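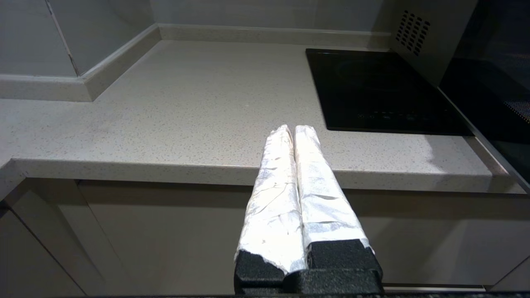 [手前味噌ML 382] Re: 天地返しをするかしないか、表面の白いもの、それから塩のこと

差出人: Adjoa Gyamfi
日付: 2026年8月5日
宛先: 手前味噌ML

Évanさん、みなさん

Adjoaです。379番のメール、うれしく読みました! 初めて仕込んだ味噌が夏を越しかけている時期って、一番そわそわしますよね。私も最初の年は、甕のふたを開けたくてたまらず、用もないのに台所に行っていました。

返事が長くなりそうなので、引用しながら順番に書きます。長いのはいつものことなので許してください。

Évan Marchalさん wrote (379番):

> はじめまして、Évan Marchalと申します。今年の2月に、このMLの過去ログだけを頼りに、
> 生まれて初めて味噌を仕込みました。大豆500グラム、米麹500グラム、塩は220グラムです。
> 容器は手持ちのガラス瓶、Wolenの密閉できるタイプで、階段下の物入れに置いています。
>
> 先週、どうしても気になって開けてみました。香りは思ったよりずっと味噌でした。
> ただ、表面に白い膜のようなものが広がっていて、端のほうには茶色い液がたまっています。
> この白いものは取るべきですか。それとも混ぜてしまっていいのでしょうか。

「思ったよりずっと味噌」、いい言葉です。そうなんですよ、半年たつと急に味噌になるんです。五月に開けたときは「塩辛い豆のペースト」でしかなかったものが、暑くなった途端に顔つきが変わる。あの変わり方が見たくて毎年仕込んでいるようなものです。

白い膜の件。メールの書きぶりからすると産膜酵母だと思います。平たくて、白くて、粉をふいたようだったり、しわのある薄い皮のようだったり。毛は生えていないですよね? 毛足のあるもの、青、緑、黒、ピンクが見えたら、それはカビのほうです。

産膜酵母は体に悪いものではないとされていますが、そのまま混ぜ込むと香りが落ちます。シンナーっぽいというか、セメダインっぽいというか、あの匂いが全体に回ってしまう。私は二年目に面倒がって混ぜ込んで、秋になっても消えなくて泣きました。ですから、スプーンで薄くすくって捨てるのをおすすめします。削る厚みは数ミリで十分です。

青や緑のカビが少しだけ、という場合、昔からのやり方では周りごと大きめに取って残りは使う、となっています。私も表面にぽつんと出ただけならそうしています。でも、深く入り込んでいたり、色のついたものが広い範囲に出ていたり、嗅いでみていやな感じがしたりしたら、あきらめて捨ててください。半年の愛着があるのでつらいのですが、味噌はまた仕込めます。

茶色い液はたまり! おめでとうございます! これは喜んでいいやつです。大豆のうまみが溶け出した液なので捨てないでください。全体が落ち着いたら上澄みを少しすくって、冷や奴にかけてみてほしいです。初めて味見したとき、台所でひとりで声が出ました。ただ、すくいすぎると本体がぱさつくので、小さじに何杯かでやめておくのがいいです。残りは混ぜて戻します。

> 二つ目の質問です。天地返しはやったほうがいいのでしょうか。
> 過去ログを読むと、する派としない派がいて、どちらも自信満々なので困っています。

あはは、そうなんです、このMLの夏の風物詩です。前の前の夏には、それだけで一週間もメールが続きました。

私は「する派」から「しない派」に寄って、また戻ってきた人間なので、両方の言い分を書いてみます。

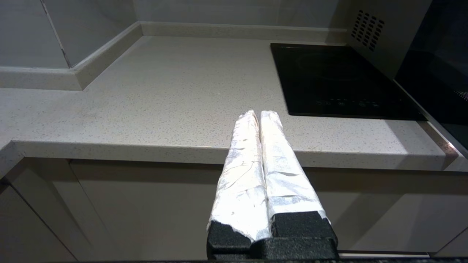

する派の言い分は、まず均一になること。容器の上と下では水分も温度も違うので、放っておくと下がべちゃっとして上が乾きます。上下を入れ替えると全体に酵母が行き渡って、香りが立つ。やった翌週から匂いが華やかになる年もあって、あれは本当に楽しいです。あと、途中で中身の様子を確かめられるので、初めての人は安心できると思います。

しない派の言い分は、せっかく空気を抜いて詰めたものをわざわざ空気にさらすな、というもの。これも筋が通っています。道具や手についた菌が入りますし、詰め直しが甘いと隙間にカビが来ます。小さい容器なら上下の差もたいしたことはないので、触らないほうが無難、という意見です。

で、私の今の結論はこうです。大きい甕はする。小さい瓶はしない。Évanさんの配合だと、出来上がりで2,000グラムに届くか届かないかですよね。その量なら私は返しません。表面の白いものを取って、平らにならして、塩を薄く振って、閉じる。それだけにします。

ただ、たまりがかなりの量で端に寄っているなら、清潔なへらで軽く押して、行き渡らせるくらいはしてもいいです。

もし「それでもやってみたい」という気持ちがあるなら(わかります、触りたいですよね)、やり方はこんなふうです。

一、よく晴れた、湿気の少ない日を選ぶ。
二、大きいボウルとへらと容器を熱湯か焼酎で清めて、完全に乾かす。
三、表面の白いところと色の変なところを先に取る。
四、中身をボウルに全部あけて、底だった部分が上に来るように、げんこつくらいに丸めて詰め直す。
五、丸めたものは一つずつ押しつぶして、空気を追い出す。
六、縁を焼酎を含ませた紙でぐるりと拭く。
七、塩を振って、表面にぴったりラップ、重し、ふた。

六番を省く人が多いのですが、カビは縁の汚れから始まることがとても多いです。ここだけは丁寧に。

> 三つ目は塩です。塩220グラムは少なかったでしょうか。
> 近くの店でCosteという粗塩を買ったのですが、湿っていたので、
> 計った重さのうちどれだけが塩でどれだけが水なのか、あとから不安になりました。

これ、すごくいい質問です! このMLでもあまり話題になっていませんでした。

出来上がりの重さに対して塩がどれくらいか、で考えます。大豆は煮ると乾いた状態の二倍ちょっとになりますから、500グラムの豆が1,100グラムくらいの煮豆になる。麹が500グラム、塩が220グラム。足すと1,820グラムで、塩の割合は12パーセントほどです。家庭の味噌としては真ん中あたりで、少なくありません。

問題は湿った塩のほうです。にがりの多い粗塩は、袋の中でしっとりしていることがあります。水分が一割近い塩だと、実質の塩は200グラムくらいになり、割合は11パーセントに下がります。下がってもまだ仕込める範囲なので、今回は心配しなくて大丈夫です。ただ、次からは、湿った塩を使うなら少し多めに計るか、フライパンで弱火で炒って、さらさらにしてから計るのがいいと思います。私は炒る派です。炒った塩は手からするする落ちるので、麹と混ぜるときに塊ができません。

減塩にしたい、という相談も毎年来るのでついでに書いておきます。塩を10パーセントより下げるなら、常温で長く置かないでください。甘口の白味噌は塩が少ないですが、麹が多くて、短い期間で食べきって、冷蔵庫に入れることが前提です。夏を越す味噌と同じ扱いにはできません。

> 最後に、豆のことです。指でつぶれるまで煮るとありましたが、
> 親指と小指でつぶす、と書いている方と、親指と薬指、と書いている方がいました。
> どの指でもいいのでしょうか。私の豆は少し硬かったかもしれず、粒が残っています。

ここで笑ってしまいました。すみません。指の流派、ありますよね。

親指と小指と言われるのは、力の入らない指同士でつぶれるくらい柔らかく、という意味です。薬指でも言いたいことは同じ。人差し指だと力が入りすぎて、まだ硬い豆でもつぶれてしまうので、そこだけ避ければ何でもいいです。

粒が残っているのは、全然気にしなくていいです。麹が働いてくれるので、秋までには今より柔らかくなりますし、食べるときにすり鉢で当たればなめらかになります。うちの子どもは粒の残った味噌のほうが好きで、わざわざ荒くつぶしてくれと注文をつけてきます。
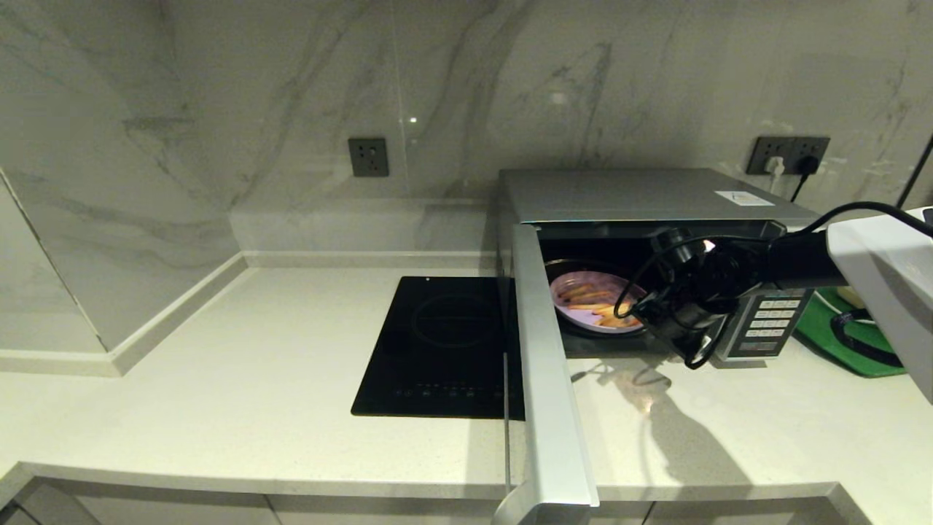 それより大事なのは、煮る前の水に浸す時間です。豆が硬く残るときは、煮る時間よりも浸水が足りていないことが多いです。冬の台所は寒いので、一晩では足りません。私は十八時間、古い豆なら丸一日浸けます。一粒取って半分に割って、断面の真ん中にくぼみや色の濃い芯が残っていたら、まだです。平らになっていたら煮始めていい。この見分け方を覚えてから失敗がなくなりました。

水は豆の三倍よりもっとたっぷり。最初の年、私は見事にボウルの上に豆を山盛りにして、朝起きたら上のほうが水から出てからからでした。あれだけ膨らむとは思わないですよね。

煮るときの泡も初めての人は驚くところです。沸いた直後にぶわっと来ます。深い鍋を使って、火を弱めて、泡をすくう。圧力鍋を使う人は、豆と水の量を必ず説明書の上限より下にしてください。豆の皮が蒸気の穴をふさぐと危ないので、落とし蓋か蒸しかごを使うと安心です。

煮るか蒸すか、という話もありますね。蒸すとうまみが逃げず、色が濃く、こくのある味噌になります。煮るとあっさりして色が明るい。同じ豆でこれだけ違うのか、と毎年思います。来年はÉvanさんもぜひ半分ずつやってみてください。瓶が二つ並ぶだけで楽しみが何倍にもなりますよ!

> 長々とすみません。来年も仕込みたいと思っているので、
> 豆や麹についてもおすすめがあれば教えてください。
> Évan Marchal

来年もと言ってくださるのが何よりうれしいです。

豆について。私はここ何年か、Lareckの農場から秋に新豆を分けてもらっています。小粒で皮が薄く、煮上がりが甘い。ただ、小粒の豆は皮の割合が多いので、なめらかさを求める人には大粒のほうが向いています。豆は銘柄より、とにかくその年に採れたものかどうかを気にしてください。棚に長くいた豆は、いくら煮ても芯が抜けません。

麹は、初めのうちは買ったものでいいと思います。生麹が手に入れば最高ですが、乾燥麹でも十分おいしくできます。乾燥麹の場合はそのまま入れると水分を吸って全体が硬くなるので、ぬるま湯で戻すか、豆の煮汁を多めに足します。硬さの目安は耳たぶ。丸めて割ったときに、ぼろっと崩れず、べたっともしないところです。

煮汁は必ず取っておいてください。何回言っても忘れるのがこれで、去年は私自身がざるにあけた瞬間に「あっ」と叫びました。流しに全部いきました。足りなければ沸かした湯冷ましでも代用できますが、煮汁のほうがやっぱりおいしいです。

あと、豆が熱いうちに麹を混ぜないこと。つぶした豆に手を入れて、お風呂より少しぬるいと感じるくらいまで待ちます。熱すぎると麹の酵素が弱ってしまって、いつまでたっても甘みが出てきません。待っている間に麹と塩を混ぜておけば、ちょうどいい頃合いになります。 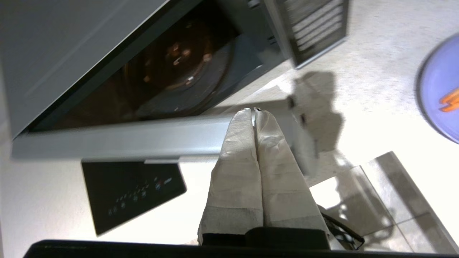 麹の量も遊びどころです。豆と同じ重さなら素直な中辛。麹を倍にすると甘くなって、熟成も早い。逆に麹を減らして塩を少し増やし、ゆっくり寝かせると、色の濃い、きりっとした味噌になります。Évanさんの配合は同量なので、どちらに振っても違いがわかりやすい、いい出発点だと思います。

麦麹も一度はやってほしい! 香ばしくて、夏のきゅうりにつけるともう止まりません。豆麹は温度の管理が難しいし、熟成にも時間がかかるので、何年かやってからでいいかな。

容器の話を忘れていました。ガラスの密閉瓶は中が見えて楽しいのですが、発酵でガスが出るので、ぎっちり閉めたままだと中の圧が上がります。この暑さですから、ときどきふたをゆるめてガスを抜いてください。パッキンのある瓶なら、パッキンを外して布か紙をかぶせ、輪ゴムで留めておく手もあります。階段下という場所は、暗くて温度の変化がゆるやかで、とてもいいと思います。ただし布にしたときは虫に気をつけて。

逆に、よかれと思って冷蔵庫に入れるのはまだ早いです。味噌は夏の暑さで熟します。色がもう好みだな、味もこれだな、と思ったところで冷蔵庫に移すと、そこでほぼ止まってくれます。私は十月の終わりに一度味見をして、半分は冷蔵庫、半分はそのまま越年させます。

越年の話をすると、うちには今、丸3年たった味噌が一瓶だけあります。色はほとんどチョコレートです。塩の角が取れて、うまみがどっしりして、少し苦みもある。これを味噌汁にひとさじだけ、若い味噌と合わせると、急に奥行きが出るんです。そのまま使うと強すぎるので、合わせるのがいいです。茄子の炒めものにも合います。全部食べてしまいたくなる気持ちをぐっとこらえて、一瓶だけ隠しておくのをみなさんにもおすすめします。

味見のときのコツもひとつ。そのままなめると、どうしても塩辛さが先に来ます。お湯に溶いてください。出汁もいりません。湯呑みに小さじ一杯、お湯を注いで、それだけで飲む。香りも、甘みも、変な癖がないかも、全部わかります。若いうちは麹の甘さと豆の青さがばらばらに感じられるのですが、熟すとひとつの味になります。私は飲んだ日と感想をノートに書いていて、読み返すと「豆」「まだ豆」「豆?」「味噌!」と並んでいます。役に立つのかと言われると、あまり立ちません。

ほかの方にもお聞きしたいことがあります。

ひとつは酒粕で表面を覆うやり方。薄くのばした酒粕をラップ代わりにのせると、カビが出にくいと聞きました。私の住んでいるあたりでは板粕がなかなか手に入らず、まだ試せていません。やったことのある方、食べるときに粕はどうしていますか。混ぜてしまうのか、はがして粕漬けにするのか。魚を漬けたらおいしそうだな、とそればかり考えています。

もうひとつは重しです。私は袋に詰めた塩を使っています。形が自由になって隅まで届くし、万一破れても塩なので被害が小さい。袋は二重にしています。石や水袋の方もいらっしゃると思うので、重さをどう決めているか教えてください。私は中身の二割から三割の重さにして、たまりが上がってきたら軽くする、という適当なやり方です。

それと、秋の味噌持ち寄り会ですが、今年もStostenの集会所でできそうです。日取りは決まり次第流します。前回は味噌汁ばかり飲んでおなかがたぷたぷになったので、今年はおにぎりか、ゆでた野菜か、何か塩気を受け止めるものも持ち寄りませんか。Évanさんもよかったらぜひ瓶を抱えていらしてください。失敗したと思っている味噌も大歓迎です。前回いちばん早くなくなったのは「硬くて酸っぱい」と紹介された味噌で、酢味噌にしたらねぎにぴったりでした。

過去ログの読み方について少しだけ。古いメールには塩の量が「カップ」で書いてあるものがあって、どのカップなのかわからないまま広まっています。粗塩とさらさらの塩では同じ一杯でも重さが全然違いますから、カップ表記を見たら信用せず、必ず重さで計ってください。私が昔書いたものにも混じっています。すみません。時間のあるときに直したものを流します。

では、白い膜を取ったあとの様子、また教えてください。たまりの味も!

Adjoa Gyamfi

追伸。書き忘れましたが、表面に白くて硬い、小さなつぶつぶが出ることもあります。膜ではなくて、砂粒みたいなしゃりっとしたもの。これは多くの場合チロシンというアミノ酸の結晶で、大豆のたんぱく質が分解された印なので、取らずにそのまま食べて平気です。初めて見たときは私も瓶を半分ほじくり返してしまいました。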